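Kinov Home Weather Station: one very wet month in

Posted in March by Yi-chun Yeh

I've wanted a backyard weather station ever since the forecast on my phone promised me a dry Sunday and I ended up eating potato salad in the garage. So when the Kinov went on sale for $95 (it's normally more than I'd spend on something that lives on a stick) I finally caved!

Setup was easier than I expected. The mast comes in two pieces, the rain cup snaps on top, and the indoor screen found the sensor right away. The manual says you get 800 feet of range. Mine sits around 100 feet from the kitchen with a brick wall in between, and it drops the signal maybe twice a week, always at dinner time. It comes back by itself, so I've quit fussing over it.
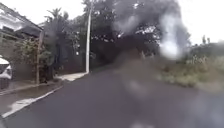 The road under the trees, with the sidewalk on the left.

Rain is what I bought it for and rain is where it shines. I put a cheap plastic tube gauge next to it for the whole month and the two stayed really close, even in the big overnight storm. Temperature is good too, except on sunny afternoons when it reads a few degrees high. Moving it away from the fence helped a lot.

Wind, meh. The little cups need a decent gust before they get going, so a light breeze shows up as zero. My old Riteck did better there, but the Riteck also died after one winter, so I can't get too sentimental about it.

The app is my real gripe. It wants a login just to show you yesterday's rain, and the graph is tiny. I had 417 readings saved and could only export them one day at a time (why??). I gave up and went back to writing the daily total on the calendar.

Would I buy it again? At the sale price, yes. At full price I'd look at the Clolar first, mostly for the bigger screen.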